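Archive workshop notebook - actor reels and credit records
February, morning entry

Picked up the Osoditz transfer where it was left. The tapes hold self-made audition reels and school stage recordings, mostly one performer per tape, with handwritten credit sheets folded into the cases. Tape 113 went through clean on the second pass after the heads were wiped. First pass had tracking noise at the top of the monologue and a dropout during the song. Kept the second pass and deleted the first.

Audio on 113 is mono on the left channel only. Copied left to right in the working file and left the master as captured. Same procedure as the Benítez reels, so the notes there apply.

Credit database: 3816 rows after import from the old Ivier export. Of these, 1389 have no role name, only a production title. Most of the blanks are ensemble parts in musicals, where the program listed the chorus as a block. I do not want to fill these with "Ensemble" automatically, as some are understudies who went on. Added a flag column, "role_unconfirmed", and set it for all of them.

Duplicate check matched on performer plus title. It wrongly merged two runs of the same play at different theaters. Reverted. Key is now performer, title, venue and season. Slower, but the merges look right on the pages I read through. 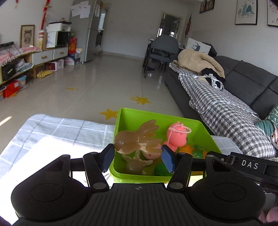

Keywords for the reels need a fixed list before anyone else starts tagging. The free-text field already has "comedy", "comic" and "funny bit" for the same kind of sketch. Props are worse. One children's show is tagged "toys" and nothing else, which will not help a person searching for a particular clip. Proposed rule: container first, then items with color and type, so a green plastic box of toys gets "toy box, green" followed by "octopus, amber" and "pig, pink". Beads on a costume or a figure go in as "beads" with no guess at material. Performer skills (tap, dialect, puppetry) stay in their own field and never mix with props.

Dustix player still drops the last 2 seconds of any clip exported with a fade. Workaround is to pad the end with black before export. Not fixed in the current build.

To do:
- re-seat the belt on the left deck
- scan credit sheets for the Benítez reels, both sides
- write up the keyword list and put it in the shared folder
- check whether the Ivier export kept stage names separate from legal names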